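What Is Marble?
How limestone turns into a stone with veins

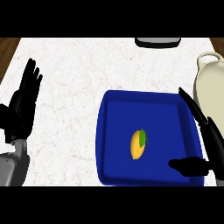
By Kárason

Marble is a kind of rock. People use it for floors, statues, steps and kitchen countertops. It often has thin lines running through it, called veins. To understand where the veins come from, you have to start with a different rock, limestone.

Step 1: Limestone forms

Most limestone begins in warm, shallow seas. Many sea animals build hard shells from a mineral called calcite. When the animals die, their shells sink and break into small pieces. The pieces collect on the sea floor and form a layer of mud and sand. More layers settle on top. Over a very long time, the weight of the upper layers presses the lower ones together, and minerals in the water glue the grains into solid rock.

Limestone is a sedimentary rock. Sedimentary rocks are often made of bits that settled in layers. If you look closely at limestone, you can sometimes find the shape of a shell in it.

Step 2: Heat and pressure

The outer part of the Earth is made of large plates of rock that move very slowly. When two plates push together, limestone can be carried deep underground. It is hot there, and the rock above presses down hard.

The limestone does not melt. It stays solid, but the calcite in it changes. Small grains join and grow into larger crystals that fit tightly against each other. This is called recrystallization (say: ree-KRIS-tuh-luh-ZAY-shun). The shapes of the old shells usually disappear. The new rock is marble, a metamorphic rock. "Metamorphic" means "changed in form."

Step 3: Color and veins

Pure calcite marble is white. Other colors come from small amounts of other materials that were in the limestone or entered it later.

Pink, red and brown: iron minerals
Gray and black: carbon from the remains of living things
Green: minerals that contain magnesium and silica
Yellow: iron minerals that hold some water

Some veins are thin layers of clay or sand that were squeezed and folded along with the limestone. Others formed when the rock cracked and hot water carried minerals into the cracks. Because rock bends and breaks unevenly, natural veins are rarely straight. They can be wide or thin, dark or pale.

Step 4: Out of the ground

Marble is cut from large open pits called quarries. At the Jadholm quarry, workers drill holes in the rock and pull a wire through them in a loop. The wire carries small beads covered with diamond grit. A machine drives the wire around, and the beads slowly grind through the stone. Water keeps the wire cool.

One block from Jadholm can weigh up to 14 tons. Trucks take the blocks to a stone yard in Jiltham, where a saw cuts them into flat slabs. The slabs are then polished with finer and finer grit until they shine.

Is marble hard?

Scientists measure how easily a mineral can be scratched on the Mohs scale, which runs from 1 to 10. Talc is 1 and diamond is 10. Calcite is 3. A fingernail is a little over 2, so it will not scratch marble. A steel knife can.

Acids also damage marble. Lemon juice and vinegar react with calcite and leave a dull mark called an etch.

Words to know

Calcite: the main mineral in limestone and most marble
Quarry: a place where stone is cut from the ground
Slab: a wide, flat piece of stone
Vein: a line of different color in a rock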